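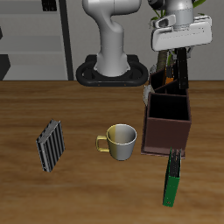
Dristodura Conference Interpretation Console, Model 3

The Dristodura is a desk-mounted console for simultaneous interpretation at bilateral talks, ministerial meetings and press briefings. It carries up to 6 language channels and is supplied to foreign ministries, permanent missions and meeting venues.

Operation

Each console seats two interpreters. Either one can take the microphone, and the handover key locks out the other until it is released. Relay interpretation is set per channel. When the floor language is not covered directly, the console switches to the assigned relay channel and shows its code on the display.

A cough key mutes the outgoing channel while held. The slow-down key sends a silent signal to the chair's unit and to the current speaker.

Delegation lines

Four delegation lines can be assigned from the chair's unit. A delegation line carries audio to one party only and is not sent to the floor, the press room or the recorder. Lines are cleared when the session is closed.

Recording and transcripts

Floor audio and interpreted channels are recorded separately. Transcripts are prepared outside the console with Asura, which is licensed per venue. Files can be exported by agenda item, by speaker or by channel. Recording is off by default and requires the chair's key.

Specifications

Channels: up to 6
Interpreter positions: 2
Delegation lines: 4
Headset outputs: 2, separate volume and tone
Connection: wired only
Warranty: 3 years

Compatibility

Works with Fiadzo chair and delegate units. Pluklow delegate units can be used for listening and floor microphone only. The slow-down signal is not passed to Pluklow units.

Ordering

Price per console: $2,924, headsets not included. Orders placed after Thu 8 March ship in May. Units for evaluation are lent for one scheduled meeting and must be returned with the chair's key.

Questions on protocol settings, including speaking order and flag codes on the display, go to Bhavana Iyer, Venue Systems.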